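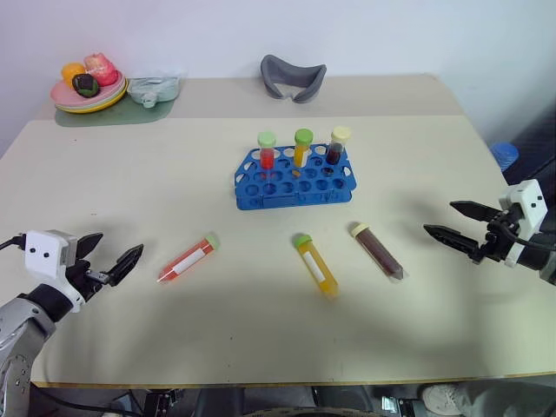
**ewumbei:** How often do you guys regrease the finger slides on a two arm tube cell? Ours is on the Pirkero grippers, left one getting stiff

**stadura_dan:** Every 2,000 cycles, thin film, wipe off the extra. Rehome both arms after.

**onuoha_a:** 2,000 is way too often imo. we go by hours, 50 and then check. too much grease just collects dust

**stadura_dan:** not on the older slides. Mine siezed at 2,970 once, never again

**ewumbei:** ok counter says 2,970 lol. last done in January. will do it tonite, then 10 dry runs before any tubes go back in

**onuoha_a:** fine but check the cable at the wrist first. stiff isnt always grease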